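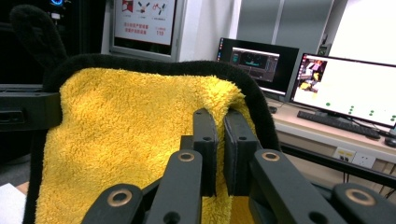 Why do my bath towels smell sour again after one use, even when they come out of the washer smelling fine?

The smell comes from detergent and body oil building up deep in the pile, where it holds moisture and feeds bacteria. A hot wash with no softener and half your usual detergent, followed by a complete dry, fixes it in most homes.

Laundry & Linens > Towels

Posted by tubsandtiles

Adding details because the title doesn't cover it. We moved in August and our new place has a top loader where the old one had a front loader. Same towels, same detergent (Nisurico liquid, unscented). They smell great going onto the shelf. Then I take a shower, hang one up, and by the next morning it's got that wet-dog thing going on. I've tried running them twice. I've tried the scent beads, which gave me wet dog with lavender. The bathroom has a window but no fan. Do I need new towels? They're only a couple of years old and were not cheap!

3 replies

lintqueen_ohio
Do not throw those towels out! You are one good Saturday away from loving them again. I went through exactly this and I'm still a little giddy about how well it worked.

Run them on the hottest setting your washer has with two cups of plain white vinegar and no detergent at all. When that finishes, run them hot again with half a cup of baking soda, still no detergent. Keep those as two separate loads, please, they cancel each other out if you dump them in together. Then dry them until they're dry all the way through, hems included. The hems are thick and they're always the last bit to dry, so pinch one before you fold anything.

If you lift the lid during the first wash you might see suds even though you didn't put any soap in. That's the old detergent coming out, and it's so satisfying. I got suds on my third go-round with the beach towels!

After that, use way less detergent than the cap says. I use two tablespoons for a full load and my towels are fluffier than they were at the store. Skip softener and skip the beads too, they coat the loops and then the towel can't soak up water properly or dry out between showers.

One more thing, colors. Bright towels can fade a bit from repeated hot washes, so check the tag first. My darker ones came through fine.

mr_dryrack
vinegar. also open the window

pelhamstreet
Agree with most of what lintqueen said, though I'd go easy on the vinegar as a regular habit. Some washer makers warn that it's hard on rubber hoses and seals. As an occasional reset I wouldn't worry, but check your manual.

My vote for the real culprit is how they're drying between showers. I had hooks for years and swapped them for a wide Claeys bar, and what a difference! On a hook the towel bunches up and the middle stays damp all day. Spread over a bar in a single layer, mine is dry by lunchtime. With no fan you'll want the door open after showers as well, and the window too if it isn't muggy out.

Also worth looking at your water. I'm on a well and it's hard as nails, so detergent never rinses out completely. An extra rinse cycle helped me a ton. And clean the washer itself with an empty hot cycle, particularly if you inherited it with the house. You don't know what the last people put through it.

tubsandtiles
Oh wow, thank you all! We do have hooks, so that's probably a big part of it. Did the vinegar wash this morning and there were SO many suds. Baking soda load is in now. The washer did come with the house and I've never cleaned it, so that's next. Will shop for a bar this week.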